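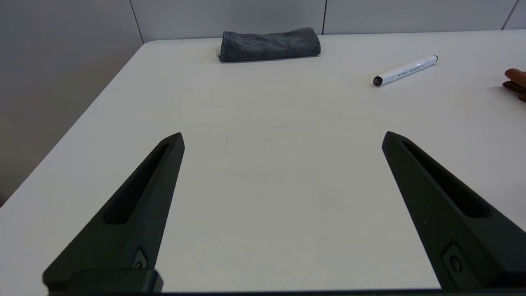
Gifty thinks the glue is fine and the clamping is what's killing our joints, and she told me so before I had my coat off. She may have a point.

March 2, 2021

Another go at the maple edge joints. I mixed a fresh batch of hide glue last night, 90 g dry, soaked it overnight and let it come up slowly in the pot while I planed the boards. Sample 105 is the one to look at - snapped right in the wood, glue line still whole, I was so pleased I made Senyo come over and see it! Sample 106 let go along the glue like all the others (same pot, same boards, ugh).

What changed in between? I'd stopped to talk to Yaa and the second board sat open way too long. The glue had a skin on it by the time I closed it up.

So next round I rub the joint and leave the clamps on the wall, like Gifty wants. Also warming the boards first. Benedicta, if you're reading this, please don't turn the heater off at lunch.

Need more glue flakes, we're down to the last 500 g bag.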